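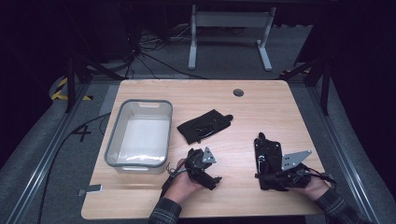
Who Wanted the Flag? A look at the Kurnham flag consultation

Student project report, Local Government and Identity module

1. Why I picked this

Kurnham got a flag in March. It is green and white with a heron on it, and it flies outside the district offices and from one lamp post near the bus station. According to the district council, the flag was "chosen by the people of Kurnham" and "reflects a growing sense of local pride." Both phrases appear in the press release, on the website, and on the back page of the free paper, in the same order each time.

I grew up in Tomcombe, which has been part of Kurnham district since the boundaries were redrawn, and I had never heard anyone express pride in being from Kurnham district. People in Tomcombe say they are from Tomcombe. People in the town of Kurnham say they are from Kurnham, by which they mean the town. So I wanted to know who had done the choosing, and what they had been asked.

The project had two parts. The first was to read everything the council published about the consultation. The second was to talk to people in both places and see whether what they told me matched.

2. What the council did

The consultation was run for the council by a company called Zondach, which does online surveys for public bodies. The form was open for part of the winter. Up to 2,000 leaflets were printed to advertise it. I could not find out how many of these were handed out, or where. The library in Tomcombe had a stack behind the desk when I asked, and I was told I could have as many as I liked.

The form got 331 responses. The district's own summary does not print this number anywhere in the main text. It is in an appendix, under a table about browser types.

Respondents saw four designs and were asked which one "best represents our district." There was no option for none of them. There was no question asking if a flag was wanted at all. You could skip the question, but you then got a red message telling you that your answer was incomplete, and I think a lot of people would take that as an instruction.

The heron design got 144 votes. That makes it the most popular of the four, and I don't dispute it. It also means that most of the people who filled in the form either wanted something else or did not pick. The press release calls the result "a clear winner." In a field of four you can win clearly with less than half, so the words are not false, but a reader who sees only the press release would come away thinking that most people asked for the heron.

3. The postcode problem

The form did not ask where people lived. I wrote to the council about this and was told that collecting addresses "might have discouraged participation." That could be true. It also means that the statement about the people of Kurnham rests on nothing. Anyone with the link could vote, and the link was posted on at least one hobby site for flag enthusiasts, where several members discussed the designs in detail and said which one they had gone for. They knew far more about flags than I do. None of them mentioned living here.

I should be fair and say that I can't show that outsiders changed the result. With no addresses I can't show anything about it in either direction, and that was my complaint in the first place.

4. What I did
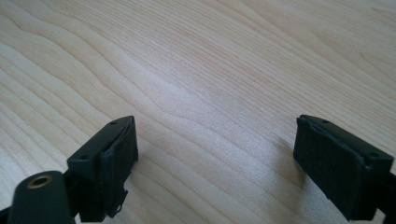
Reading time: 6 minutes

I spoke to 60 people, half in Tomcombe and half in the town of Kurnham, mostly on market day and outside the two supermarkets. I asked the same short list of questions in both places: whether they knew the district had a flag, whether they could say what was on it, whether they had heard of the consultation, and what they would say if a stranger on a train asked where they were from.

This is a convenience sample and I am not going to pretend it is anything better. I went when I had a free morning. People who shop on a weekday morning are older than the district as a whole, and people who stop to talk to a student with a clipboard are a particular kind of person. I also suspect my own questions leaned. Asking somebody "can you say what is on it?" sounds like a test, and one man told me so before walking off.

5. What people said

Very few had heard of the consultation. More of them knew about the flag itself, and in the town of Kurnham a fair number could name the heron, though it was also described to me as a stork, a goose, and "that thing from the water company." In Tomcombe hardly anyone knew. A woman waiting for the bus said she had assumed the flag was for a car dealership.

On the train question the answers were much as I had expected. Tomcombe people said Tomcombe, or named the county. Kurnham people said Kurnham, but when I asked if they meant the town or the district, nearly all of them looked at me as though I had asked something odd. I don't think this shows hostility to the district. It collects the trash and runs the pool. I think people just don't feel that an office is a place they come from.

There was some real dislike in Tomcombe, and it was about money. The old town council there had its own mayor's chain and its own banner, which was carried in the summer parade, and after the merger the banner went into storage. Three people brought it up without being asked. One of them said that if the district had any cash for flags it could pay to have the banner mended. I asked the council what the new flag had cost, including the Zondach contract, and was sent a link to the press release.

6. The other side

I did look for the argument in favor, and there is one. The council commissioned a short paper under its Ní Chonaill project, which deals with "place identity" and is meant to help merged districts settle down. The paper argues that new areas always feel artificial to begin with, that most county lines were once somebody's administrative decision, and that symbols can come first and feeling later. I found this more convincing than I wanted to. Plenty of things that people now get sentimental about were made up in an office.

My trouble with it is the timing. The paper says that a flag might help to create local pride over many years. The press release says that the flag reflects pride that is already there. These can't both be the reason, and the council quotes the paper in support of the second claim when it was written to support the first.

The paper also recommends involving "existing symbols held dear by constituent communities." The Tomcombe banner would seem to be exactly such a thing. None of the four designs used any part of it.

7. What I would do differently

I would start earlier. Most of my letters to the council were answered after the point when I could have followed them up, and one arrived on the Friday this report was due. I would go out in the evening as well, and I would find a way to reach people under thirty, who are nearly missing from my notes. I would also write down exact words at the time. I have used quotations only where I am sure of them, and I lost some good ones.

My tutor asked whether any of this matters, given that it is only a flag. I am still unsure. The same form, from the same company, with the same missing questions, is being used this year to ask people about library opening hours.

Comments (4)
Shares: 11

Related reports
Parish newsletters and who reads them
Why the Tomcombe bypass keeps coming back
Street names in two languages: a survey of residents
Who turns up to public meetings?
Do mayors' chains still matter?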